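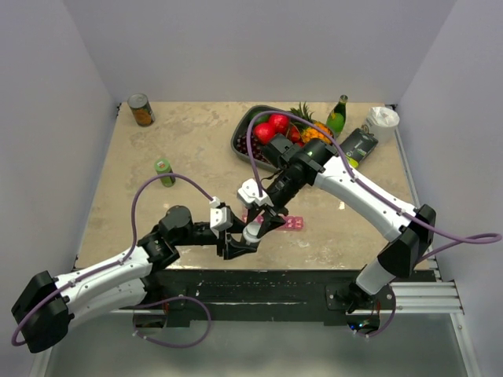 Brollport switches to harder-water dosing at Plenley works

Households in the eastern half of Brollport will receive water from a new treatment stream at the Plenley works from July, the supplier Plandari has confirmed. The change affects 479 streets and will raise the hardness of the supply from soft to moderately soft.

The town has until now drawn most of its water from an upland reservoir. Water from that source is low in calcium and slightly acidic, and it tends to dissolve small amounts of metal from older pipes. Plandari already adds lime at the works to correct the acidity. The new stream blends the reservoir supply with borehole water, which carries more dissolved minerals and needs less chemical correction.

According to the company's notice, hardness at the tap will rise to 46 milligrams per litre, measured as calcium. Residents may see a light film on kettles and shower screens. Taste may alter slightly during the first weeks, and the notice states that the water will remain within all required limits throughout.

Dishwashers fitted with a softener will need their hardness setting checked. Most machines leave the factory on a middle setting, but many in Brollport have been turned down to the lowest or switched off altogether. The notice gives the new figure in the units used by the common dishwasher makes, along with the equivalent in degrees Clark. Washing powder doses should follow the packet instructions for medium water if whites begin to look dull. Owners of tropical fish are advised to test tank water before each change for the first month, and home brewers may wish to adjust their recipes.

The changeover will be carried out in stages. Valves on the Kovalchuk main, the trunk pipe that runs from Plenley to the harbour, will be opened overnight so that flow does not reverse during peak demand. A sudden reversal can lift sediment from the pipe wall and discolour the supply. Crews will flush hydrants along the route between midnight and 5am, and pressure may drop for short periods while they do so.

Anyone who finds brown or cloudy water in the morning should run the cold kitchen tap until it clears. Hot taps and washing machines are best left alone until then, as sediment can settle in the cylinder. If the water has not cleared after an hour, the fault line should be called. Cloudiness that rises from the bottom of a glass is trapped air and needs no action.

Work at Plenley took 7 months and included a new contact tank, a replacement pump hall roof and more than 300 metres of pipe between the boreholes and the blending chamber. The old lime store will stay in use as a standby. Properties west of the railway are supplied from a separate reservoir and are not affected.

A postcode checker is on the Plandari website, and printed notices will be delivered to affected addresses before the first valves are opened. Large-print copies can be collected from Brollport library — the enquiry desk is on the ground floor.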